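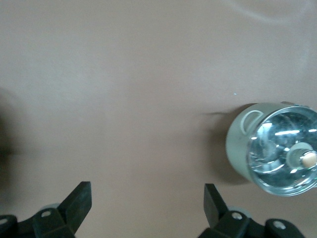
Lamp head lying on the table, lens side out

Flashlight flickers when I tap it. Clean the lens or leave it alone?
Posted by Priya Ambrose in Small Repairs, August

I have a silver Lavero flashlight that came with the house. It works, but the light cuts out if I tap the side, and the beam looks patchy on the wall. The reflector behind the lens is the shiny mirror kind. There is an oval slot through the shell near the rim and I can't tell what it's for. I would like to open it up, but I don't want to wreck the reflector. I already changed the batteries and that made no difference. Is there an order I should do things in?

Lutitz
Start with the contacts, not the lens. Take the batteries out and look at the spring and the metal tab at the other end. If they are dull or have a white crust, rub them with a cotton swab dipped in white vinegar, wipe with a damp swab, and let them dry for 10 minutes. Then bend the tab out a little so it presses harder. Tighten the head by hand and try tapping again.

If it still cuts out, suspect the switch. Click it on and off 25 times with the batteries out. It sometimes clears the dirt.

For the lens, use dish soap and water on the outside only. Do not wipe the reflector. The coating is very thin and a paper towel will leave scratches that make the beam worse. A rubber air bulb will get dust out.

Benavides
Mine did the same thing and I bought a new one for $15. Not worth the trouble.

Paltton
Agree with Lutitz about the reflector. I wiped one with glass cleaner and it went cloudy. On the slot, I don't know your model, but don't pry at it with a screwdriver. See if the front ring unscrews first. A wide rubber band around the rim helps with grip. Work over a towel so you don't lose the small parts.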